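Skonura Cookware and Nonstick Claims: Frequently Asked Questions

By Benedek Csizmadia

Readers keep sending me the same questions about "forever" coatings, detox pans and whatever else is being sold this June. I've put my answers in one place. I don't sell pans and I don't take free ones.

Is a "lifetime" coating really good for a lifetime?

Whose lifetime? Read the warranty. The Skonura one runs to 3 pages, and the word "lifetime" shows up on the first of them. By the last it has become "the expected service life of the coating," and the company gets to decide how long that is. I'd plan on replacing any nonstick pan when food starts sticking to it, whatever the box says.

Do I need a full set?

I doubt it. The Bastine set has 39 pieces, and you only get to that number by counting every lid, every trivet and the little cloth. Most people I know cook nearly everything in one skillet and one decent pot with a lid that fits.

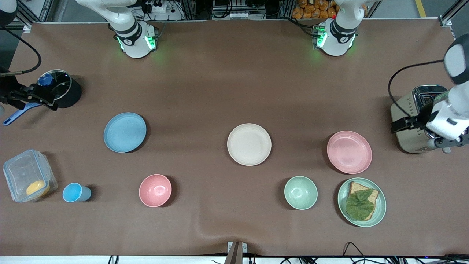

A black pot with a clear glass lid and a blue knob.

Are glass lids worth paying extra for?

A bit extra, maybe. You can look in on the rice without letting the steam out. What I don't buy is the claim that a glass lid "locks in nutrients." Any lid that sits flat will hold steam, and a dinner plate will do in a pinch.

The ad says the pan was tested 1,505 times. Doesn't that count for something?

It would if they said what the test was. Wiping a pan with a sponge is a test. So is dragging a fork across it. I wrote to Skonura and asked which one they meant, and got a discount code back.

What about "chemical-free" pans?

Everything is made of chemicals, so the label tells you nothing. If you want to avoid one particular coating, look for the name of that coating on the package, and be wary when a brand only tells you what its pan doesn't have.

Uyên Giáp says on her blog that you should season a ceramic pan with oil. Do you agree?

No, and I've told her so. She swears by it – her Sernis pan does look good, I'll admit – but she also washes it by hand and never turns the burner past medium. I think that's doing all the work.

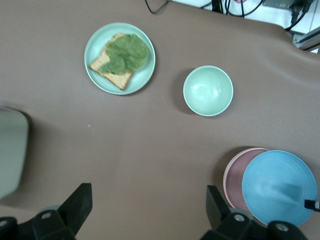
I'd change my mind if somebody ran two identical pans side by side, one oiled and one left alone, with the same breakfast cooked in both for more than 30 days. Uyên has offered to do it. I'm still waiting to hear which Saturday she starts.

Can I put it in the dishwasher?

"Dishwasher safe" usually means it won't break in there. It doesn't promise the surface will hold up. Wash it in the sink.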